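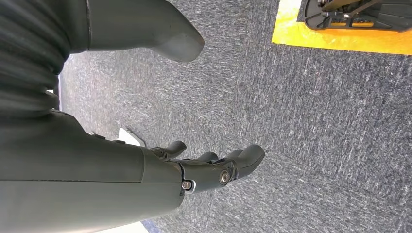 Home | Building | Forms | Desk Moves | Contact
Print this page | E-mail this page

Workspace Safety Check, Second Floor, Hutchins Building
09/04/2026
By the Botus Facilities Desk

Marks are OK, FIX or WATCH. Comments are the inspector's own and have been left in after some discussion.

FLOOR

1. Carpet flat, no lifted seams or curled corners. OK
Comment: The gray-blue speckle continues its long career of hiding everything ever dropped on it.

2. Floor free of small loose items. FIX
Comment: One small white piece, plastic by the look of it, with angled edges. Small things get stepped on and then they get into chair casters. Please pick up what you drop, including what you feel sure came from somebody else.

3. Walkway between desks clear to the door. OK
Comment: A box of Prasonell binders was in it last time. The box has moved 50 feet and is now the copy room's problem.

4. Exit sign lit, door opens without a shoulder. OK
Comment: Shoulder no longer needed. Thank you to whoever planed the door.
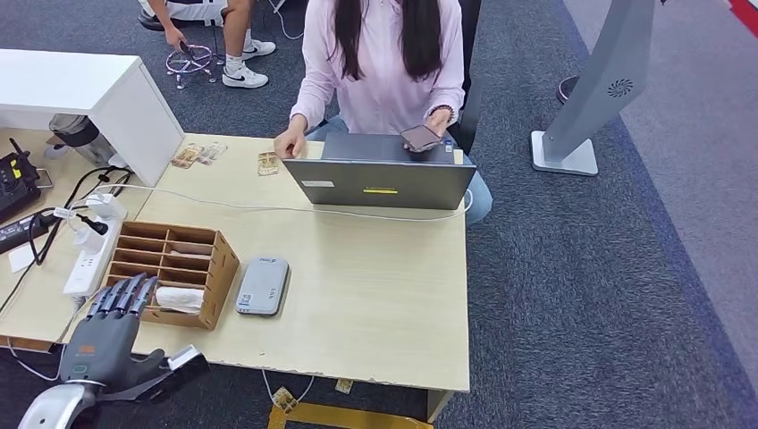 PRITDALE, August — The items below are from the desk round, which was done with people at their desks. Tidying up ahead of an inspection is a fine tradition, but it tells us very little.

DESKS AND POWER

5. Power strips off the work surface. FIX
Comment: White strip lying diagonally across the far left of the desk, one white adapter and one black plug in it. A desk is where coffee lives. Mount the strip underneath or stand it on the floor against the wall.

6. Cables routed along the back or through a grommet. FIX
Comment: Thin white cable runs the width of the desk, in front of the laptop, then down past the right side. Anyone leaving in a hurry takes the laptop along. Cable clips are in the supply closet. We bought 200 and have so far given out 78, so there is no need to ration them.

7. Battery packs in the open, nothing piled on top. OK
Comment: Light gray power bank, flat on the desk beside the organizer. Keep it that way. Drawers and stacks of paper are bad places for a power bank on charge.

8. Desk storage stable and used for storage. WATCH
Comment: Nice little wooden organizer, rows of three cubbies. The front middle one holds a crumpled tissue, filed under we don't know what. The trash can is also a compartment.

9. Chair in working order. WATCH
Comment: Black office chair, occupied, so the base and casters weren't tested. It seemed rude to ask. Will try again at lunch.

10. Laptop stable, lid not used as a shelf. OK
Comment: Open, and the only thing resting on the lid was a hand.

FIX items are due before the next round. WATCH items get looked at again then, with the same comments if necessary. Cable clips can be collected without a form.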